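Speaker notes: riding for somebody else's money
Evening session, upstairs room, 2152 seats in the main hall and none of them ours

Start when the door shuts. Don't wait for the projector.

Opening. Say who I am: Emrys Trevor, five seasons of enduro, two of them paid. Pause there. If they laugh, carry on. If they don't, tell them what the paid ones paid.

The talk is about contracts, which I know is what you all got into motorcycles for. I signed my first with Trokport on the bonnet of a van, in the rain, with a pen that belonged to the other side. I read the first page. The interesting part was on page five.

What was on page five:
- Travel to be "agreed". With whom, it didn't say.
- All spares supplied up to a limit. The limit was one gearbox. I used that in practice.
- I was to wear the Wodow cap at every public appearance, and a petrol station counts as a public appearance.

Slow down for this bit. Ask for a show of hands: who here rides on a handshake? Leave the hands up long enough for people to look round.

Water. Slides on. Keep talking while they change.
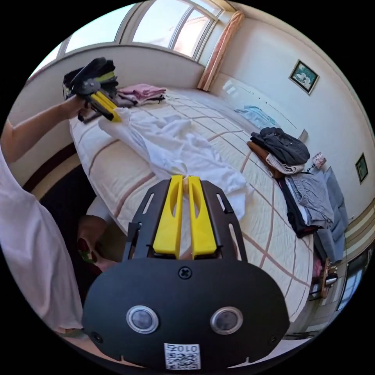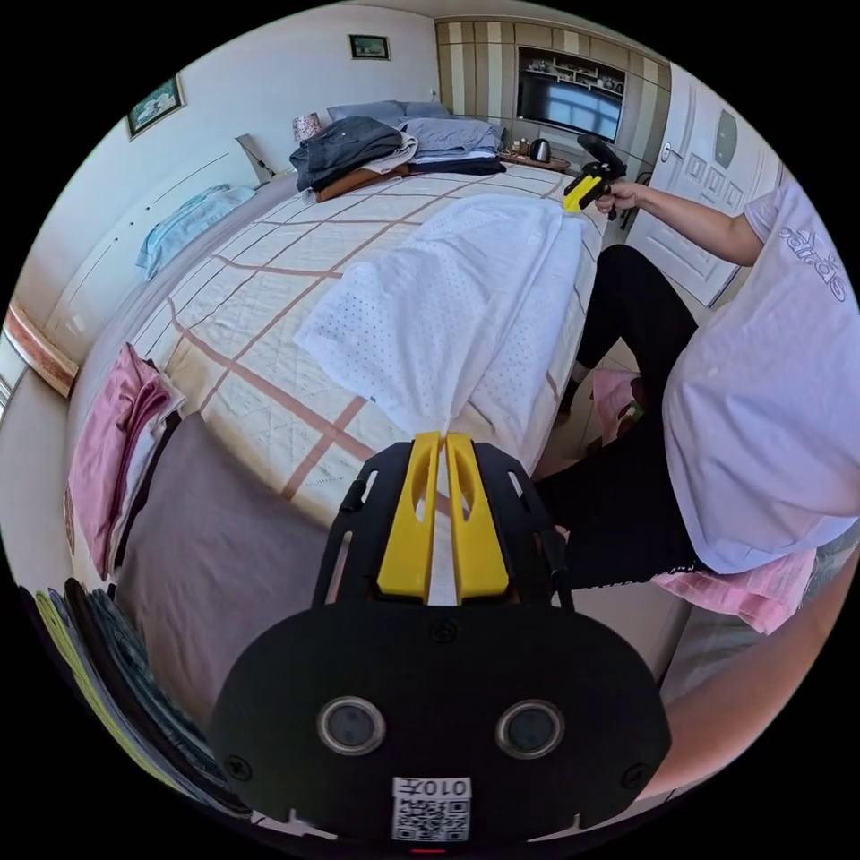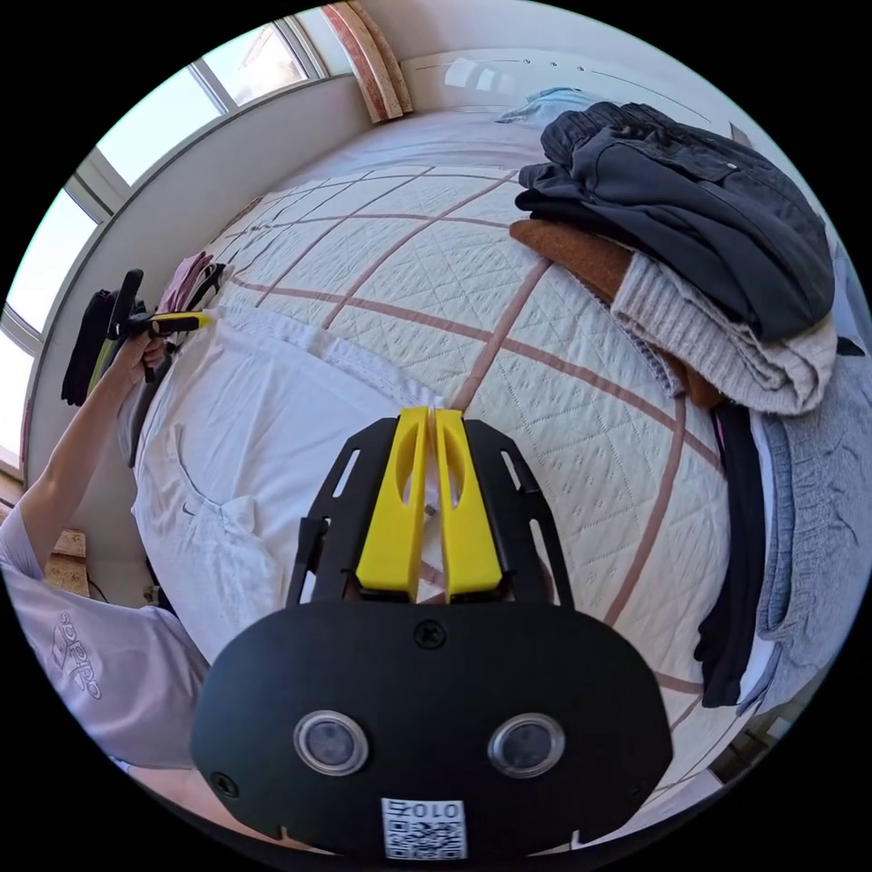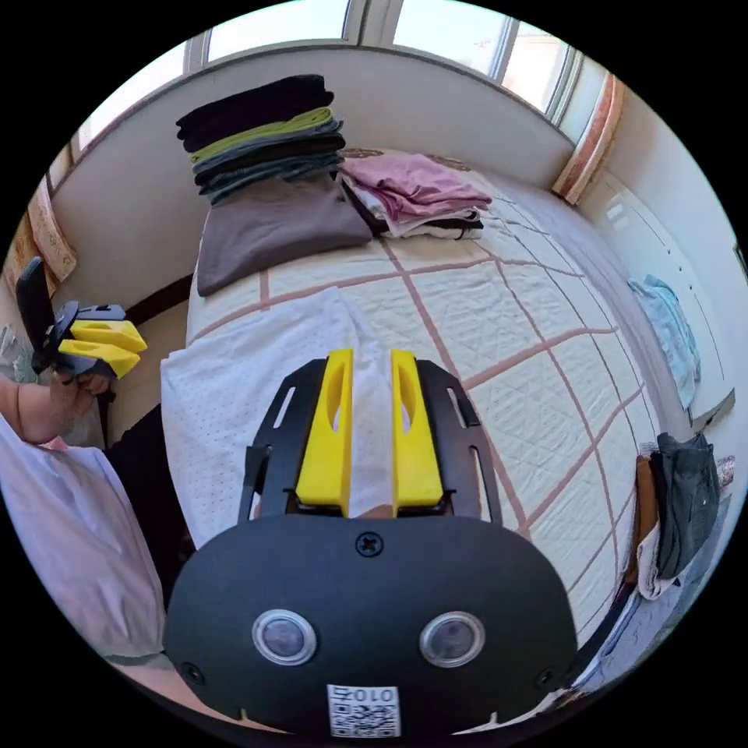 Merkis, October

Second half. The move from Trokport to Jiang. I get asked about it more than I get asked about any result, which tells you something about the results.

The short version is that my deal ran out and theirs didn't start until the new bike was ready. In between I was a free man with a borrowed trailer. I rode one event in plain white kit and three people took me for a marshal. One asked me where the toilets were. I knew, so I told him.

Things I should have asked Jiang before signing:
When does the bike arrive? (After the first round.)
Who pays the entry fees until then? (Have a guess.)
Can I talk about the old bike? Yes, so long as I didn't sound fond of it. I was very fond of it. Do the face here.

Then the clause about injury. Drop the jokes for a minute. I broke a wrist in the second month and the retainer stopped the same week. It was all there in black and white and I'd initialled it. Tell the younger ones to get somebody who doesn't ride to read the thing before they sign. A rider will skip straight to the bit about tyres. I did, and they were very good tyres.

If time is short, cut the story about the ferry. If time is long, tell the ferry but leave out the captain.

Likely questions:
Would I sign with Trokport again? Yes, with my own pen.
Do women and juniors get the same paper? They should ask to see it side by side. I've seen both sorts and the type gets smaller.
What am I riding next year? Say it's being talked about. It is, mostly by me.

Leave the cap on the lectern. Wodow still want it back.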